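Kollel 试用套件评估记录,厨房工位
09/05/2021

接着上次的往下写。套件装完了,标定做了一遍半,洗碗机上层碗篮的放盘任务开始跑。
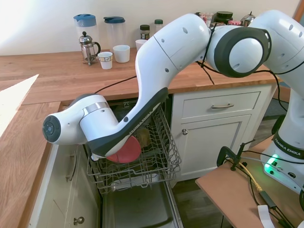 先把装机的事补齐,免得以后忘。Skolleck 寄来的箱子里有工控盒、一块外接急停、一对替换指尖、标定板、电源,还有一本装订得很随便的手册。手册第一页写的是套件版本 2,工控盒开机后界面上显示的版本号带一串后缀,和手册对不上。写信问了,对方回说以界面为准,手册要到 11 月才会重印。那我们就按界面来,手册里凡是讲菜单位置的段落都不要信,讲接线的段落可以信。

接线没什么难的。工控盒接臂的控制柜走网线,急停串进原来的回路。要注意的是手册上画的急停接法默认回路里只有一个急停,我们这边本来就有一个,串的时候要先把短接片拆掉。第一次忘了拆,外接急停拍下去没反应,臂照样可以使能。当时没在跑程序,没出事,但是这一条要写进工位的上电检查单,每次换线以后都要拍一次确认。检查单在共享文件夹里,我已经加了,位置在使能之前。

Tatsuya Kudo 问为什么不直接用他们配的快装支架。看过图纸,那个支架是按铝型材台面设计的,孔距跟我们的平台不合,要用就得重新打孔。现在的平台还要给别的任务用,不想动它。支架放回箱子里了,退货的时候一起退。

标定。套件的标定流程分手眼和工位两段。手眼那段按提示走就行,把标定板放在指定区域,手拖着臂换姿态,每换一次按一下确认。界面会提示哪个姿态不够好,提示的意思有时候看不懂,比如"角度多样性不足",没说是哪个方向不足。我的办法是把腕部多转一些,少做平移,后来就过了。整段下来超过 30 分钟,宣传页上写的是"喝杯咖啡的时间"。熟了以后应该会快一些,但是新人第一次做,我会按一个上午来排。

工位那段有问题。它要求在目标容器上取若干参考点,示教的时候用指尖去碰。洗碗机的碗篮是活的,拉出来的位置每次都不一样,碰一下它自己还会晃。碰完前面的点再碰后面的点,前面的点已经动了。软件不知道这件事,算出来的残差很大,它就报标定失败,让重做。重做了几次都一样。后来用一小段扎带把碗篮和滑轨临时固定住,残差才降到它肯接受的范围。扎带标定完要剪掉,不然演示的时候篮子推不回去。

这个问题跟 Skolleck 的支持讲了。回复说他们的标准演示用的是固定式沥水架,没有滑轨,所以没有遇到过。建议我们把碗篮锁死在全拉出的位置。锁死当然能跑,可是我们要评的就是家用洗碗机这种带滑轨、会晃、每次位置不一样的东西。锁死了就等于在评沥水架。我在评估表上把这一项记成"需要改造工位才能通过",没有记成失败,备注写清楚了。大家如果觉得应该记失败,可以在表上直接改,改的时候留个名字。

示教采集。套件支持拖动示教和手柄遥操作两种,我们两种都试了。

拖动示教的手感比预想的好,阻尼给得合适,腕部不会自己往下坠。缺点是手会挡住相机,盘子快要进齿缝的时候正好是最需要看清楚的时候,人的手和前臂把那一块遮掉了。采出来的数据回放看,末段有不少画面基本上只有袖子。软件里有个选项叫"剔除遮挡片段",打开以后它把最有用的那一段剔掉了,轨迹在中间断开,训练时再用插值补上。补出来的那段是直线,直线下去盘子边缘会磕到齿尖。这个选项建议默认关闭。

手柄遥操作没有遮挡的问题,但是延迟能感觉到。慢慢移动的时候没事,一到要转腕对齿缝,总是转过头再转回来,所以轨迹上有很多来回的小抖动。练一阵会好。我练到后来基本上能一次对进去,Tatsuya 用了没多久就说他宁可拖动。两个人采的数据风格差别很明显,他的快,我的慢,混在一起训练不知道会怎样,先分开存了,文件夹名后面加了姓名缩写。

手册推荐每个任务采 100 条示教。我们没有采那么多。先按少量数据跑一遍流程,看看从采集到部署哪一步会卡,确认流程通了再补。补采的时候统一用遥操作,统一由一个人来做,盘子的起始位置按地上那张表换,不要凭感觉摆。凭感觉摆的结果是人总会摆到自己顺手的位置,之前别的任务吃过这个亏。

训练是在工控盒上本地跑的,也可以传到他们的云端。云端要另外签数据协议,协议文本我看了,里面有一条允许他们把客户数据用于"改进服务",没有写明期限,也没有写怎么撤回。没有签。本地训练慢,盒子风扇声音很大,放在桌子底下还是能听见,开视频会的时候要把它停掉。训练中间可以暂停,但是暂停以后界面上的进度条会归零,看着吓人,进度本身还在,看日志就知道。这个也报给支持了。

部署以后的表现,分开写。

接近碗篮这一段没有问题。路径合理,肘部抬得够高,避开了台面前沿。手册说避障只认它自己扫描过的固定物体,台面上临时放的东西一概不认,所以跑之前要自己看一眼臂会不会扫到靠墙那排水壶和杯子。我把限位往里收了一些,肘部现在到不了墙那边。收限位的代价是有几个起始位置够不着了,那几个位置从表里划掉了,后面采数据也不用。

对齿缝这一段是主要的难点。盘子竖着插进齿之间,余量很小。篮子位置跟标定时一致的情况下,多数时候能进去,进去的姿态也还正。篮子稍微推进去一点,它就开始犹豫,在齿尖上方停住,来回微调,有时候调着调着自己就超时退出了。退出的动作是原路返回,盘子还夹着,没有掉,这一点做得稳妥。

也有硬往下插的时候。盘沿压在齿尖上,接触力上来以后它会停,停的阈值可以调,出厂值偏高。用塑料盘没关系,用瓷盘我不放心。阈值调低之后停得更早,误停也多了,有时候只是碰到旁边的齿就停。现在用的值是折中的,写在配置文件里,文件头有注释。请不要直接在界面上拉滑块,界面改了不会写回文件,重启以后又变回去,前后两次结果对不上就是这么来的。我为这个查了半天。

松手这一段,盘子有时候会往后倒,靠到后面一排齿上。倒了也算放进去了,洗是能洗的,但是下一个盘子就插不进那一格了。评估表原来只有"放入"和"未放入",我加了一列"放入但倾斜"。之前填过的行如果记得就补,不记得就空着,不要猜。

换东西。盘子之外又试了碗和杯子。碗只试了小的,夹碗沿可以,转到倒扣姿态的时候腕部接近关节极限,软件会提前换一个构型,换构型的动作幅度很大,旁边有人的话会吓一跳。跑碗的时候人站到黄线外面。杯子暂时不评,他们的预训练模型把玻璃杯当成不存在,抓的时候直接合空。支持说透明物体在路线图上,没给日期。台子上的法压壶和透明水壶同样道理,不要拿来试。

宣传页上写的成功率是 80%。这个数字是他们在沥水架上测的,测试条件写在页脚小字里,盘子是同一种,起始位置固定。我们的数字还不能和它比,次数不够,条件也不一样。有人在群里已经拿我们前几次的结果去算百分比了,请先不要往外发,特别是不要发给 Cirkdale 那边。他们在等我们的结论来定要不要买,看到一个百分比就会记住那个百分比,后面再怎么解释条件都没用。等补采的数据训完,按表跑完整一轮,再一起给。

跟 Stergiou 那套的比较,简单记几点,正式的表以后再做。Stergiou 没有训练这一步,是按规则走的,要自己写每个碗篮的几何参数,写起来麻烦,写好以后很稳,篮子锁住的话几乎每次都一样。Kollel 不用写参数,上手快,对盘子大小的变化不太敏感,可是结果有波动,而且出错的时候看不出为什么。Stergiou 出错会告诉你是哪一步的哪个条件没满足,Kollel 只给一个置信度,数字忽高忽低,高的时候也照样会插歪。对我们这种要写评估报告的人来说,看不出原因比较难办。对只想让它干活的人可能无所谓。

价格两边都还在谈,报价单放在采购文件夹里,这里不写。需要提醒的是 Kollel 的授权是按臂绑定的,换臂要重新申请,申请要把旧授权先注销,注销之后到新授权下来之间是空窗,不能用。如果 Cirkdale 打算几台臂轮流用,这一条得在合同里谈清楚。支持服务写的是工作日回复,实际回得算快,回信的人懂技术,不是照着稿子念的那种。信里答应过的事有一件没有兑现,就是旧版固件的下载链接,催过了。

安全方面再记一下。洗碗机门放平以后伸在工位前面,人走过去容易绊到,小腿的高度正好看不见。跑的时候人在侧面看,别站在门前。门板不要踩也不要放东西,上次有人把手柄搁在门板上,收臂以后合门差点夹到。平台那边的线要理一下,我理过一次,换线以后又乱了。谁最后用谁理。

臂的工作空间里不要留纸。台面左边经常有人放打印的表,气流一吹会滑到碗篮上方,相机看见白的一大片,模型就不知道该往哪儿走了。昨天有几次莫名其妙的停顿,回放日志看时间点,我怀疑跟这个有关,没有验证。可以专门做一组试验:台面上放纸和不放纸各跑几次,其他条件不动。优先级不高,有空再做。

光线也一样,下午窗户那边的光打到台面上会过曝,曝光是自动的,过曝以后碗篮里面就暗下去,齿看不清。试过把曝光锁定,锁定以后上午又偏暗。现在的做法是拉窗帘开顶灯,采集和测试都用同一种灯光。这样得到的结果只能说明在这种灯光下的表现,报告里要写。

关于碗篮位置那个问题,想了两个绕开的办法。一个是每次任务开始前让臂自己去把篮子拉到底,碰到机械限位为止,这样位置就有了基准。拉篮子的动作用他们的脚本功能可以写,写了一版,夹篮沿的时候打滑,要换软一点的指尖。套件里那对替换指尖比较硬,我们自己有软的,接口尺寸差一点,要加垫片。另一个是在篮子上贴标记,让相机认标记来修正位置。标记泡水会不会掉、挡不挡水流都没有试,而且用户家里不可能贴这个。倾向先做第一个。

Tatsuya 不太同意,他认为拉到底这一步本身又引进了新的失败可能,拉不动、拉脱、拉歪都有,还不如多采一些篮子在不同位置的示教,让模型自己去适应。他说的有道理,成本是要多采很多。两条路可以都留着,补采的时候篮子位置也作为一个变量写进表里,拉到底的脚本由我另外调,互不影响。

数据存放:原始记录在服务器的评估目录下,按日期分。工控盒上的副本会自动清理,清理规则是空间不够就删最旧的,没有提示。所以每次采完当场拷走,不要过夜。拖动示教那批有几条开头是空的,录制键按早了,我没有删,文件名前面加了下划线。训练脚本会跳过带下划线的文件,手动训练的话要自己注意。

还没弄清楚的几件事,列一下,谁知道答案就写在后面:
换指尖以后手眼标定要不要重做。手册说不用,支持的回信说"建议"。
置信度到底是对哪一步的置信度。
断电以后工控盒偶尔起不来,要再断一次才行,是盒子的问题还是我们插线板的问题。
碗篮推回去、关门这两步在不在授权范围内,功能表上写着"可选"。
退货的期限从发货算还是从签收算。

下一步:补采遥操作数据,软指尖加垫片试装,脚本里拉篮子那段把速度降下来再试。检查单上急停那一条请每个人都看一遍。配置文件改动先在这个本子上写一行再改。

补:刚才收工前又跑了几次,篮子拉到底,盘子换成深一点的。插进去是插进去了,松手的时候指尖在盘沿上挂了一下,把盘子带起来一点又落回去。松开的行程可能不够,明天看夹爪张开宽度的设置,应该在配置文件后半段。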